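Course handout, part 5: Sorting a mixed bin
Household Storage and Order, evening course, Isbridge
Teacher: Gudrun Amundsen
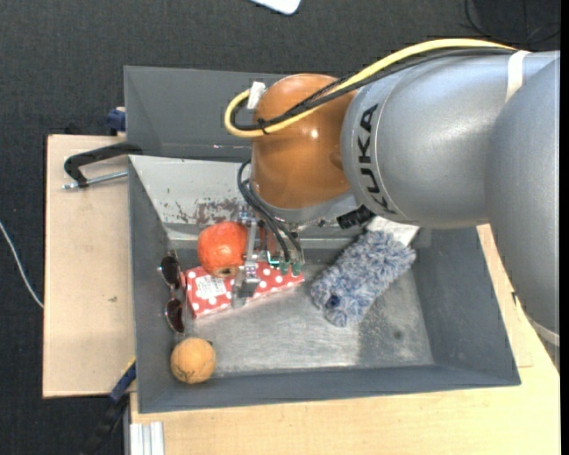
Last time we talked about shelves, and I promised that we would go on to the mixed bin. By a mixed bin I mean any open container where things of different kinds have come together without a plan. Almost every home has one. It stands in the hall or under the kitchen table, and things go in much more easily than they come out.

Please read these notes before the practical evening. They follow the same order as the lecture, but I have left out the story about the garage.

1. What belongs together

Most people begin to sort by size, and the result looks nice for a few days. I ask you to sort first by how long a thing can wait. A pomegranate can wait some time, but it is food, and it will not be good forever. A flat gift box can wait for years. When these two lie in the same bin, the fruit decides when you must look inside.

We will use three words in this course:
Short: fresh food, medicine with a date, letters that need an answer.
Middle: things used in this season, such as gloves or sun cream.
Long: boxes, spare parts, decorations.

Write the words on paper labels. Olanrewaju Okafor asked if colors would be better. Colors are fine if everyone in the home knows them, but visitors and small children will not.

2. Round things and flat things

Round things roll until they meet something. Flat things slide under or over each other. In a metal bin the bottom is usually smooth, so both happen more than in a basket. A fruit that lies on a box lid presses on one small place, and a thin lid can get a dent there.

My advice is to stand flat boxes on their long edge against the wall of the bin, if the contents allow it. You can then pull one out without lifting the others. Round things go in a low bowl or tray inside the bin. A folded kitchen towel also works and costs nothing.

If a box has a pattern, such as polka dots, turn the most visible side up. I know this sounds like decoration. But we find things by pattern and color long before we read a label, and in the exercise you will notice that the plain boxes are the slow ones.

3. Taking one thing out

Before you put your hand in, look. Decide which thing you want and what is lying on it. Take the upper thing away first and give it a place on the table. Do not hold it in the other hand while you search, because then you have only one hand for the work and you will begin to dig.

Lift straight up when you can. If you pull sideways, the neighbors come along.

Fragile things should have free space around them of up to 5 centimeters. More is not needed and takes room from the rest.

4. How full is full

In my old course in Ploltenbridge we used bins of 44 liters and filled them to the top. It was a mistake of mine. The things at the bottom were forgotten, and at the end of the year we bought some of them again. Now I stop when I can no longer see part of the bottom. Aksel Hjaltested, who taught the course before me, was more strict and allowed only one layer. For a kitchen I think he was right.

Exercise for the practical evening

Bring one mixed bin from home, or a bag with its contents. Work in pairs.
a) Lay everything on the table in one layer.
b) Put a label word on each thing. If you do not agree, use the shorter time.
c) Put back only Middle and Long. Flat things on edge, round things in a tray.
d) Ask your partner to take out one thing that you name. Note if something else had to be moved.

Fresh food from the bins goes home with you the same evening, please. In April a lemon stayed in room 18 over the holiday.

The written part is short, one page by hand or on computer, and is due May 12, 2023. Give it to Jolene Stubbs at the front desk. Write your name on the page and not only on the envelope.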